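Trellow abre conjunto de demonstrações teleoperadas em simulação

1 de maio de 2020

A Trellow publicou a primeira versão do Rastedeck, um conjunto de demonstrações gravadas por controlo remoto em ambiente simulado. O pacote reúne 4.000 episódios, distribuídos por 82 tarefas de manipulação, e destina-se a treino por imitação.

Cada episódio foi executado por um operador com o comando manual Vusa. A posição e a orientação da mão são convertidas em alvos para o punho do robô, e um gatilho analógico regula a abertura dos dedos. Os comandos são registados a 50 Hz e as imagens a 30 Hz, com marcas temporais comuns. A sincronização foi revista em março, depois de se detetar um desfasamento nos episódios mais longos.

As texturas das paredes, os objetos e a disposição da sala mudam entre episódios. A vista do punho acompanha a rotação da pinça, pelo que o horizonte raramente fica nivelado.
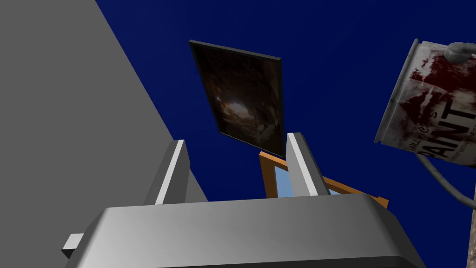
As tentativas falhadas foram mantidas, com etiqueta própria, e podem ser excluídas no carregamento. O formato é compatível com o leitor Esposito a partir da versão atual; as versões anteriores ignoram o canal do gatilho. A Trellow prevê acrescentar tarefas com dois braços, ainda sem data definida.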